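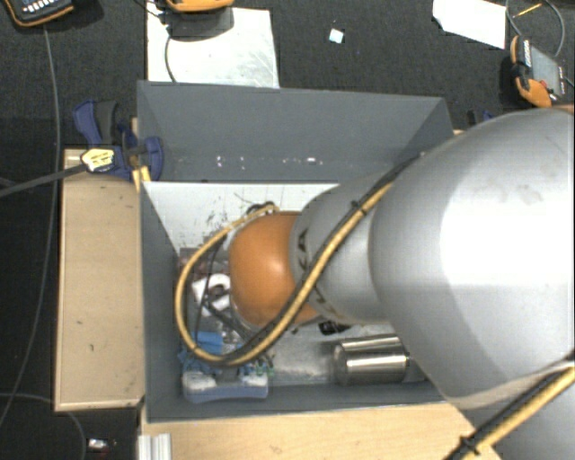

Dagim Mamo, arm team lead, Waltommont Robotics Club

Cable slack is the job everyone in our club wants to skip, so let me walk you through how I do it before a bin-picking run. You'll need cable ties, side cutters and a bit of patience!

Start with the arm parked high and the power off. Lay the yellow and black cables together along the narrow link and put one tie on, snug but still loose enough to slide with your thumb. Now leave a big lazy loop before the cables come back up to the orange joint (bigger than looks sensible, trust me).

Next, power up, drop to 2 per cent speed and jog the arm down into the grey bin. Watch the loop the whole way. If it goes tight anywhere, stop, back off and feed more through. Ours needed 700 mm in the end, and Yabsira Chala still reckons I was stingy.

Check the clamps on the bin while you're down there. Then do it all again with the wrist turned 70 degrees each way, and keep an eye out for the loop hooking on parts. Trim the tie ends last, once you're happy with the lot.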